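Shop Dishwashers Sinks Spares Trade accounts Contact

Kitchen equipment > Dishwashers > Slimline > Belline 437

Belline 437 slimline dishwasher, freestanding

Narrow dishwasher for small kitchens, staff rooms, holiday lets, the corner next to the fridge where nothing else goes. 437 mm wide, 846 mm high with the lid on. €1,089 incl. VAT. In stock most weeks, ask if you need more than a couple.

Replaces the old Belline with the dial. Same footprint, same hoses, different door and a much better pump. If you have the dial version and it still runs, keep it. Spares are still on the shelf.

What you get

Machine, inlet hose, drain hose, upper and lower basket, cutlery basket, salt funnel, a spanner for the feet. Printed manual in Dutch, French and English. No detergent in the box any more, the samples kept splitting in transit.

Eight programs. You will use two. Normal for the daily load and Quick for glasses and lunch plates. The others: Intensive, Eco, Glass, Half, Rinse, and Clean, which is for the machine itself and should be run empty. Eco takes a long time. It's meant to. Start it before bed.

Colors: white, or steel-look front. The steel-look is a film over painted metal, so no scouring pads on it please. We had one back with the logo side scrubbed through and there isn't much we can do about that.

Will it fit

Measure the gap at the floor AND at the worktop. Old kitchens are rarely square. You want a little air on both sides, otherwise the panels touch the cabinets and everything hums. Feet adjust up only. With the lid off it slides under most standard counters, but take the lid off before you push it in – four screws at the back, the two lower ones are long and the upper ones short, don't mix them.

Door opens flat to the floor. Check what's opposite. Siebe Aerts in our Sunday showroom team has a cardboard cutout of the open door you can borrow for a weekend, and it has saved a few people a return trip.

The plug is on the right hand side seen from the front, cord comes out low. Drain hose can go left or right. Hoses reach a neighboring sink cabinet without trouble. Further than that, order the long set, do not join two drain hoses together with tape. Seen it. Smelled it.

Water and power

Cold feed. Warm feed is allowed if your boiler isn't set too high, check the sticker inside the door for the limit. Ordinary grounded wall socket, own circuit if you can. No extension reels, no shared strip with the kettle and the microwave, it will trip and you'll call us and we'll ask about the strip.

Softener built in. Set hardness once at install. Your water company lists it by postcode. The factory setting is in the middle and is wrong for nearly everyone, so glasses come out cloudy the first week and people think the machine is faulty. Set the hardness. Then look again.

Loading

Plates below, cups and bowls up top, long knives flat in the upper basket. Upper basket has two heights. Lower it for wine glasses, raise it for dinner plates. You can do this with the basket full but it tips, so do it empty.

Face dirty sides to the middle. Bowls at a slant. A bowl standing level collects a puddle in its foot and then dumps it over everything when you pull the basket out. Empty the lower basket first for the same reason.

Pans fit if the handle comes off or points to the back corner. Spin the spray arm by hand before you close the door. One wooden spoon sticking down through the bottom stops the whole arm and then half the load is still dirty.

Not suitable: cast iron, wooden boards, anything with glued handles, good kitchen knives. Thin plastic tubs will flip over and fill up, weigh them down under something or do them by hand.

After the cycle open the door a hand's width and leave it. Plastic never dries as well as china in this type of machine. A rack on the table for the last few bits is still handy, any dish rack will do. 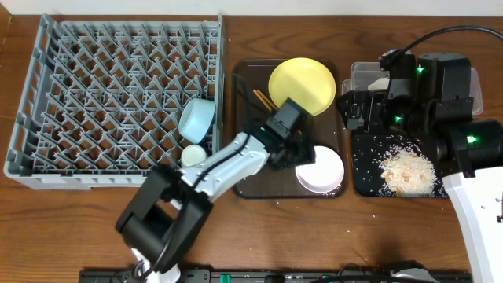 Bowl and cup in a gray dish rack, yellow plate on a brown tray.

Noise

Quieter than the dial model by a long way. You hear the fill and the drain, the middle part you mostly don't. In an open kitchen you can have a conversation next to it. Studio apartment with the bed in the same room – depends on you. Come listen to one, there's a plumbed in demo machine at the back of the showroom.

If it rattles: feet. If it still rattles: lid screws. If it hums on an empty sink cabinet: the hose is touching the back panel, put a bit of foam around it.

Filter and upkeep

Filter lifts out with a quarter turn. Once a week for a family, more if you don't scrape plates. Rinse under the tap with an old toothbrush. Push it back and turn until it clicks, a filter that is only resting in place lets rice through to the pump.

Wipe the door seal along the bottom edge. The spray doesn't reach there and that is where the smell comes from, nine times out of ten. Run the Clean program once a month with a normal machine cleaner. Spray arms pull straight off, hold up to the light and poke out the holes with a toothpick. Lemon seeds are the worst.

Salt light comes on early. You have a few washes left. Fill salt right before a cycle, not after, spilled brine sitting in the bottom will mark the steel.

Error lights, short version

Tap light blinking: no water. Tap shut, or kink in the hose, or the little sieve in the inlet is full of grit. Unscrew and rinse.
Drain light blinking: water isn't leaving. Filter first, then the sink trap. New sink trap? Check someone drilled out the blanking plug on the spigot. Very common.
Both together: float in the base has tripped, there's water under the tub. Shut the tap, pull the plug, call the workshop. Do not tip the machine forward to see.
All lights on: reset. Hold Start for a slow count of five.

Delivery and install

Delivery to the door is included in our own van area. Upstairs please tell us beforehand, and tell us about the staircase honestly. Prasetyo Goh plans the routes and will text you a morning or afternoon slot the evening before. He can't do exact times, please don't ask the driver either.

Install on request. Covers hooking up to an existing tap and drain, leveling, hardness setting, a test fill. Doesn't cover moving pipes or cutting worktops. Old machine goes back with us free if it's disconnected and emptied. Emptied means the sump too, bail it out with a cup and a sponge or it ends up in your hallway.

Outside our area it ships on a pallet with Desau freight, curbside. Check the corners of the box before you sign. Dent in the box, write it on the slip, take a photo, sign after.

Warranty and parts

Two years on everything, five on the pump. Keep the receipt. Warranty is for household use. Canteens and B&Bs get one year, and if you run it all day every day look at the Mulder undercounter instead, it costs more but that's what it's built for.

Parts we always have: baskets, basket wheels, door seal, filter, spray arms, drain pump, hinge cords. Wheels are the thing that goes first, cheap, push on. Control board is to order, allow a couple weeks. Wouter Leemans at the parts counter wants the full number off the sticker on the door edge, not the name on the front. There have been several boards under that same name and they don't swap.

Goes with it

Long hose set
Drip tray for under the machine, with a lip at the front
Triltton stacking frame, if you want to put a small fridge on top (not a washer!)
Side panel in white, for when one side is exposed
Extra cutlery basket, handy, fill one while the other is in the wash

Asked a lot

Can I take the top basket out completely? Yes. Clips at the end of the rails. Oven trays then fit standing up. Put the clips back or the basket ends up on your feet.

Does it remember where it was after a power cut? Yes, picks up from the last step.

Tablets or powder? Either. With Quick use powder, tablets don't always dissolve in time. Teun Jansen in the workshop says half the "broken soap door" calls are a wet tablet stuck in the compartment. Dry it before loading.

Can it stand in an unheated garage? Not in winter unless you drain it. Frost cracks the inlet valve and that isn't covered.

Is there a fully integrated version? Not at this width. Maybe in June, the factory keeps moving it. Leave your e-mail with Henk Coppens on the sales desk and he'll let you knwo.

Returns: unused and in the box, no problem. Once it's been plumbed in we have to sell it as a demo, so there is a deduction. Call first, the boxes are big and the dock is small.

We use cookies to keep your basket and count visits. Accept all / Only necessary / Settings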